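3. Bottled Tea and the Small Shop

3.1 Why the single bottle matters

Most work on soft drink retailing starts from the supermarket, where the unit of interest is the multipack and the weekly basket. Our interest begins at the other end of the trade, with one bottle bought by one person and usually opened within sight of the counter. We find this an exciting place to look. The small shops of Gidholm carry a surprising range of drinks for their size, and their owners make decisions about color, height and position that no planogram covers. Several of those decisions turned out to be so consistent from shop to shop that we rewrote half of our coding sheet to keep up with them.

The survey covered 9 neighborhoods and was completed in June. In all we logged 1466 shelf facings in the drinks sections of independent shops, of which 859 held still drinks of one kind or another: water, juice, tea and the sweetened blends that sit somewhere between the last two. Carbonated drinks made up the rest. We had expected the balance to lean the other way, and the strength of the still category is the reason this section is as long as it is.

3.2 Color as a sorting rule

Owners in the Dallon market streets told us again and again that customers ask for a drink by its color. "The pink one" and "the yellow one" are perfectly good orders, and a new assistant learns them before learning any brand. This fits well with earlier work on package recall, but it raises a question that the recall studies mostly leave alone: which color is the customer naming? A clear bottle offers two candidates, the liquid and the label, and they need not agree. Where the label covers most of the body, the liquid can be judged only at the shoulder and neck, and the shopper sees the rest through or around a printed film. Figure 3 shows the kind of contrast we mean.
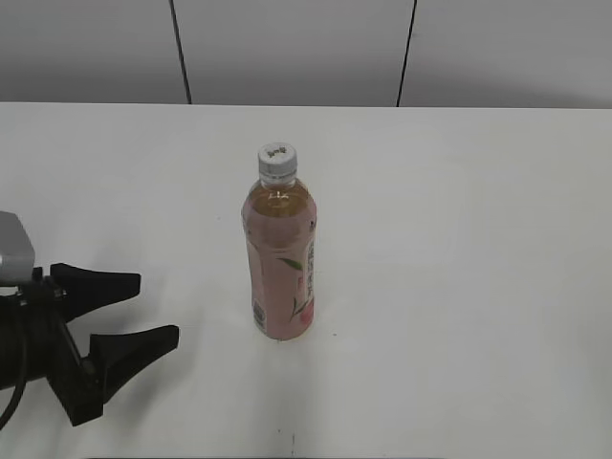
Figure 3. Capped plastic bottle with a pinkish label. The liquid looks amber to light golden near the shoulder; the label gives the lower part a rosy peach tone.

We therefore coded every clear bottle twice, once for the visible liquid and once for the dominant label color, and noted the cap color separately. The two main codes disagreed in 809 facings. That is a great deal of disagreement! It means that a study recording only "product color" would have made a silent choice, in hundreds of cases, between two quite different things.

When we compared both codes with the words customers used at the counter, the label won easily. People named the color of the wrapper even when the drink itself was plainly something else, and they did so with great confidence. The exception was plain water, where cap color did nearly all the work. Shops in the Chauke quarter have taken this to heart and line up their water by cap, dark blue to the left and white to the right, with hardly a bottle out of place.

3.3 Shelf height and the warm colors

A second pattern concerns height. Bottles with pink, peach or orange labels stood at chest level far more often than greens and blues, which drifted toward the floor. Some owners explained this as a matter of sales. Others said the warm colors "wake up" the shelf and would stay where they were whether they sold or not. We have no way of separating these accounts with the present data, and we suspect that both are true in different shops.

The shops along Kundura Road are worth a closer look here. Their coolers face the street – the doors are the first thing a passerby sees – and the owners treat the middle shelf almost as a window display. Warm labels fill it from side to side, and they are topped up several times a day. In shops where the cooler stands at the back, the same labels are mixed in with everything else and the height effect nearly disappears. Sightlines from the entrance are taken up again in Section 4, together with the question of lighting inside the cooler.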